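Emitz Hand Gripper Kit: Frequently Asked Questions

Ordering

What comes in the kit?
One hand-held gripper with two black fingers, a camera mount, the camera, a seven-foot cable, a spare pair of fingers, a hex key and a printed setup sheet. The laptop is not included.

How much does it cost?
The standard kit is $639. Spare fingers are $18 a pair. Schools and colleges can ask for a quote on five kits or more.

Can I rent one first?
Yes. Rental is $275 a month and includes shipping both ways inside the lower 48 states. If you buy within the rental month, we take the full rental off the price.

How long does delivery take?
Kits in stock leave our Nidirton shop every Wednesday. Orders placed after noon on Tuesday go out the following week.

Using the kit

Do I need a robot arm?
Not to record. You hold the gripper, do the task, and the camera records the fingers and whatever they are working on. You will need an arm later if you want to run a trained policy. The fingers fit the Warraich arm with the adapter plate, sold separately.

Which software does it work with?
Recordings are saved by the Prurkar desktop app, which is free with the kit. It runs on Windows and Linux. There is no Mac version at this time.

Can left-handed people use it?
Yes. The trigger works from either side. Swap the handle shell using the hex key.

How heavy an object can I pick up?
Stay under two pounds. Heavier objects will slip before they damage the gripper, but the fingers wear faster.

Camera and setup

What should the camera see?
Both fingers, one on each side, with a clear view of the work surface between them. The bottoms of the fingers may run out of view. If one finger is missing altogether, loosen the camera mount, turn it until both show, and tighten it again. 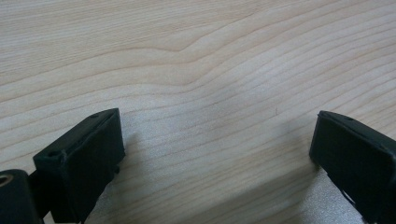 Camera view with the fingers apart over a pale wood tabletop.

Is a wood table all right?
Yes. Grain and small marks do not need to be covered. Glossy tops can throw bright patches under a strong lamp, so move the lamp to one side or turn it down. Soft shadows next to the fingers are fine.

Do I have to calibrate every time?
Once after unpacking, and again any time you move the camera mount or change fingers. Open Prurkar, choose Setup, and follow the steps. Close the fingers fully, open them fully, then press Save.

The app says "Finger not found." What now?
Wipe the lens with a dry cloth and check that the table is not the same color as the fingers. A black tabletop is the usual cause. Put down a sheet of light paper and try again.

Care and returns

How do I clean the fingers?
Use a damp cloth and let them air dry. Do not use alcohol or acetone.

When should I replace them?
When the inner faces feel slick or the edges are torn. Check that the screws are snug on the new pair before you calibrate.

What is the warranty?
One year on the handle, camera and cable. Fingers are a wear part and are not covered.

Can I return a kit?
Within 30 days, with all parts in the box. Opened spare fingers cannot be returned.

Who do I contact for help?
Write to Fouzia Dogar in customer support through the contact form. Include the serial number from the bottom of the handle and a still from your camera view.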